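The Painted Work Table and the Cords That Collect on It

A painted tabletop is the cheapest work surface in a small repair room, and gloss white is the color most often chosen for it. White shows a dropped screw at once. It also shows every scuff. At the Granel tool library in Odville, where ten tables were repainted by brush in August, the marks were noticeable within 4 weeks, mostly where people set down metal tools and pull cords toward themselves.

Brushed gloss has two properties worth knowing before the can is opened. The first is glare. Under a ceiling lamp or a window the surface throws back a bright band, and the brush strokes become visible as fine ridges. The second is that the ridges hold dirt. A dark streak left by a rubber cord jacket sits partly in the grooves, and a dry cloth takes off only the upper part of it. Warm water with a little dish soap, worked along the strokes, removes most of the rest. Scouring powder dulls the paint and should be kept away from it.

Cords are the larger problem. A power cord dropped in a heap tends to cross over itself, and the next pull on one end tightens the crossing. If the plug then passes through a loop, the result is a true knot, and the conductors inside are bent more sharply than they should be.

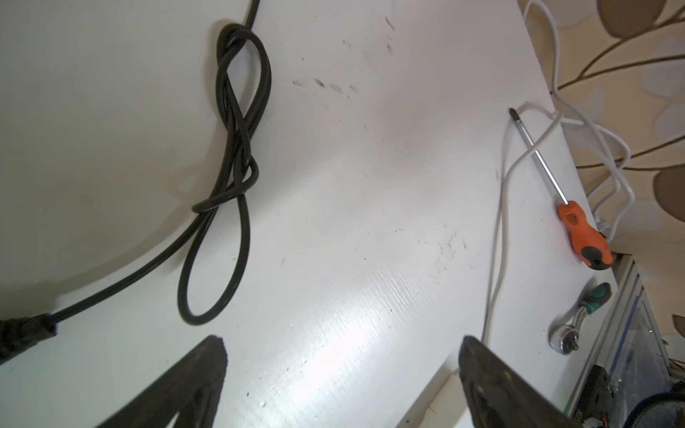
To clear a knotted cord, unplug it first and free the molded end. Work from the plug back toward the middle, opening each loop by hand. Pulling on both ends is faster for the first second and slower after that. Once the cord is straight, run it through the fingers and feel for flat spots, nicks or stiff sections. A cord with any of these is replaced, and tape is not a repair.

For storage, coil in loops of 10 inches and let the cord take its own twist. Two ties hold better than one - a single tie lets the coil fold into a figure eight. Dudás sells a hook-and-loop strap in a 19-pack that suits this size of coil. The Bitemar clip is neater but too narrow for heavy jackets.

Thin white cables need separate treatment on a white table, as they are easy to overlook and get dragged by whatever is moved next. Run them along one side and fix them under the edge before they drop to the outlet. Slack left hanging beside a wall will catch on a chair sooner or later.

Screwdrivers are best laid parallel to the table edge with the handle toward the user. A long shaft pointing across the work area rolls easily and leaves a fine gray line in the paint. A strip of felt along the right side of the table, or the left for left-handed users, prevents both.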